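Tultby Animation Opens Short Film Scheme to Applicants Outside the Cities

TULTBY – Applications are now open for the Tornutside Shorts Scheme, a programme of funding and production support for makers of animated films who live and work away from the main production centres. The scheme is run by Tultby Animation with the support of the Gralmont Fund, and will commission 11 short films for children and family audiences over the coming year.

Each film will have a running time of no more than 3 minutes. Films may be drawn, modelled, cut from paper or made on a computer, and a mixture of methods is welcome. They may be in any language, provided that a full English translation of the script is supplied with the application. Films without dialogue are also eligible, and the selection panel would be pleased to receive more of them than it did under the pilot round.

The pilot round drew 200 applications, of which 29 were taken forward to the interview stage. Many of those who were not selected asked for fuller comments on their work. Under the new arrangements, every applicant who reaches interview will receive a written response from the panel, whether or not a commission is offered.

Tultby Animation has also revised the terms on which films are commissioned. Makers will keep the copyright in their characters and stories. Tultby will hold the right to show the finished films at festivals and in schools for a fixed period, after which all rights return to the maker. The full terms are set out in the guidance notes, and applicants are asked to read these before they begin the form. Questions on the terms should be sent in writing so that the answers can be shared with everyone.
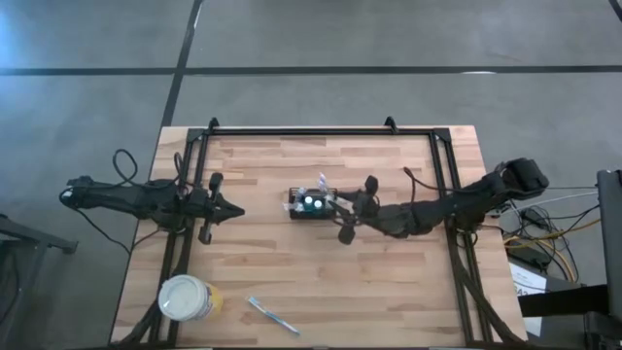 Successful applicants will be paid a fee at three points: on signing, on delivery of the animatic and on delivery of the finished film. A separate allowance is available towards the cost of music and sound. Those who have caring duties, or who need help with travel or access, may ask for further support at any stage. Such requests are dealt with by the office and are not seen by the panel.

In addition to the fee, each maker will be paired with an adviser from the industry. Advisers will offer guidance on script, design, schedule and budget, and will meet the maker once a month during production. They will not have a say in the final cut. Makers who already work with a producer may bring that person into the scheme, but the application must be made in the maker's own name.

The first of the commissioned films to be announced will be a new work from Lei, the small studio whose film about a lost ferry ticket was well received in the pilot round. Its place was agreed at the close of that round and is counted within the total given above. The new film follows two sisters who are left in charge of their grandmother's weather station. It will be made with painted backgrounds and cut-paper figures, and will have no spoken dialogue.

Who may apply

The scheme is open to individuals and to partnerships of two. Applicants must be aged 18 or over and must have completed at least one animated film of any length. Student films count for this purpose. Those in full-time education on the date of application are not eligible, but may apply in a later round. Employees of Tultby Animation and of the Gralmont Fund, and members of their households, may not apply.

How to apply

An application consists of a short outline of the story, a page of notes on the look of the film, a simple budget and a link to earlier work. Storyboards may be included but are not required, and no preference will be given to applications that contain them. Outlines should be written in plain language. Applicants who would find it easier to present their idea as a sound or video recording may do so, and should tell the office beforehand.

Online information sessions will be held in June. The same material will be covered at each, so there is no need to attend more than one. A recording with subtitles will be placed on the scheme's web page afterwards, together with a list of the questions raised and the replies given.

Forms and guidance notes may be downloaded from the web page or requested by post from the Tornutside office. Large-print copies are available. Applications sent in from the date of this newsletter will be acknowledged by email within one week, and applicants who do not receive an acknowledgement in that time should contact the office before sending their material again.

Issued by the Tultby Animation press office, May 28, 2021.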